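How to prepare a pallet shipment for a freight carrier

Posted by Frauke Wiegand, Jan 10, 2025

If you send parcels every day, your first pallet can feel like a different world. The carrier asks for a freight class or a load length, the driver has no time, and the paper has more fields than you expected. I have booked pallets for a small shop in Betau for several years, and I wrote these steps for a new colleague. Maybe they are useful for other people too.

Before you begin

You need a pallet without broken boards, stretch film, strapping, corner boards, a tape measure, a floor scale and two printed labels for each pallet. Ask the receiver three questions before you ask the carrier for a price. Is there a loading dock? Is there a forklift? Between which hours do they accept goods? When the answer to the first two is no, you must order a truck with a tail lift, and you must order it at the time of booking. The driver who comes without one can not help you later.

Step 1. Build the load

Put the heaviest cartons on the bottom and fill the corners first. Cartons stacked in straight columns carry more weight than cartons stacked like bricks, but they also slide more easily. I use columns for the lower layers and turn only the top layer. Nothing should hang over the edge of the pallet, not even by a finger. A carton which hangs over loses much of its strength and it is the first thing the forklift touches.

Try to finish with a flat top. If the last layer is not complete, put the cartons in the middle and write "do not stack" on all four sides. Be careful, some carriers charge extra for this.

Step 2. Wrap and strap

Tie the film to one corner of the pallet itself, then go around the base several times before you move up. The film must hold the load and the pallet together. I see many loads where the film begins above the wood, and then the whole stack can walk off its base in the first curve. Overlap each turn by half. Put the corner boards on before the straps, and pull the straps until the board bends a little — no more than this.

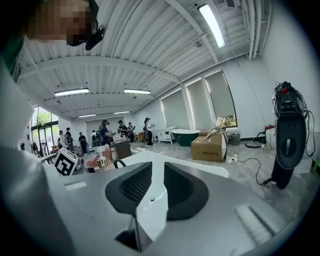
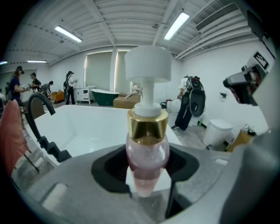
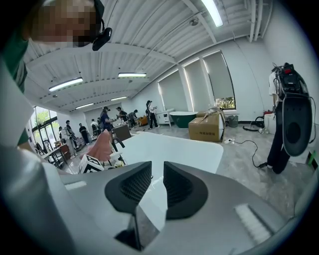 Step 3. Measure and weigh

Measure after wrapping, with the pallet included. Take the longest, widest and highest point, and round up to the next full inch. Then weigh the whole thing. Do not add up the weights from the product list, as the pallet, the film and the cartons are missing there.

Last January I declared 500 pounds for a load to Zaketby. The terminal weighed it again and found about 200 more. We paid the difference, plus a fee for the correction, and the pallet stayed one night longer at the terminal. The mistake was mine. I had used an old product list.

Step 4. Book the pickup

Most carriers have an online form now. We book with Cernton for the longer routes and with Doherty for everything in our own region, and the two forms ask for nearly the same things:

Full address of pickup and delivery, with a phone number for both
Number of pallets, dimensions and gross weight
Description of the goods in plain words
Extra services such as tail lift, call before delivery or inside delivery
Your reference number

For the description, "goods" or "parts" is not enough. Write "steel shelf brackets in cartons" or whatever it is. If there is something dangerous in the load, even small batteries, stop here and ask the carrier first. It is a separate procedure and I do not cover it on this page.

Step 5. The bill of lading

Print three copies: one for the driver, one for the receiver and one for you. Check that the pallet count on the paper is the same as the number of pallets on the floor. It sounds too simple, but our shipment 2321 went out with 2 on the paper and three on the truck, and we needed more than a week to find the third.

Put one label on a long side and one on a short side, in the upper part, under the last layer of film or in a plastic pocket. Remove old labels completely. A scanner reads what it finds.

Step 6. Hand over

Let the driver sign your copy before the truck leaves, with the time. Take a picture of each wrapped pallet from two corners and save it under the reference number. If there is damage later, the claim form will ask for pictures, and the receiver must write the damage on the delivery paper before signing it. Tell this to your receiver in advance — many sign first and open the film after lunch.

Keep the papers together until the invoice is checked. I compare the weight, the extra services and the fuel charge with my booking.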